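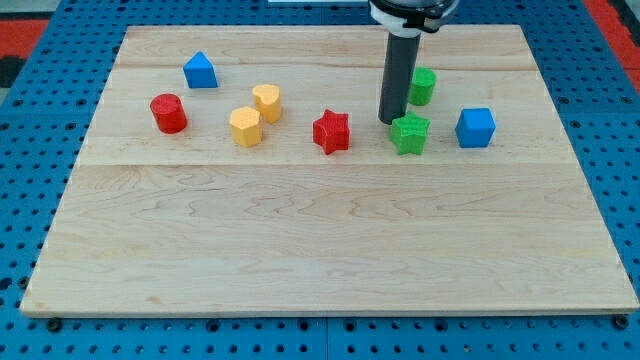
How often should the push rod be checked for height over the board?

Every morning before the first run, and again after any contact that was harder than planned. The check takes less than 5 minutes when the feeler strip is already at the cell.

Notebook, Landiris cell, November. Written after the service, so some times are from memory.

Reason for the work: during the last week the arm lost blocks on the long pushes. The rod went over the top edge of the block at the end of the move, and the block stayed where it was. First I suspected the software, and I spent one morning on the log files without result. Liv Öberg then measured the rod height at the four corners of the board and found that it was not the same. On the left side it was correct. On the right side, far corner, the rod was too high by almost the thickness of the strip.

So there are two possible faults: the board is not flat on the table, or the rod is not straight in the collar. We checked both.

Board. Took out the bolts, lifted the board and cleaned under it. There was sawdust on the blue table, and one washer lying under the far right part. I do not know how long it was there. Wiped the table with a dry cloth, also the holes near the bolts, and put the board back. Tightened the bolts a little on each side in turn, because if one side is made fully tight first, the wood pulls up at the other. Hand tight plus a quarter turn. The wood does not like more.

Rod. Opened the clamp ring and pulled the rod out. The tip is round as it should be, with small scratches. Rolled it on the granite plate in the Parville room and it is straight, so we keep it. The spare from Rudd stays in the drawer. Before the rod went in again I cleaned the inside of the collar with alcohol. One clamp screw had a damaged head and was exchanged. Please do not use the old hex key with the yellow tape, it is worn and this is the second screw it has eaten.

After mounting, new zero. Procedure as we did it:

Arm to the home position, speed at 5 percent.
Move down over the center of the board until the strip can be pulled out with light resistance.
Save the height.
Repeat at the four corners, with the strip in the same direction each time.
If one corner is different from the center, stop and look under the board. Do not correct it in the software.

The last line is for me also, as I did exactly this correction in the summer and forgot to write it down. The old value was still in the Fasik file and was one part of our problem. It is now removed.

Test: blocks back on the board, 30 slow pushes with different shapes, then 300 at normal speed over lunch. The rod did not ride over any block. The stars still turn a little when they are pushed on a point, but this comes from the shape and has nothing to do with the height. The cylinders go where they want if the contact is not in the middle, same as before.

Counter for the arm joints was at more than 2,000 hours, so the grease inspection is also due. Not done today. Liv will ask if we can have the cell free for one afternoon.

Open points:
Buy new hex keys, the short type.
Check the clamp screws again after one week of running.
Mark the rod at the collar with a thin line of paint, so that slipping can be seen without measuring.
The strip lives in the box at the cell door. Please put it back there.

16:40, cell running again with the normal program.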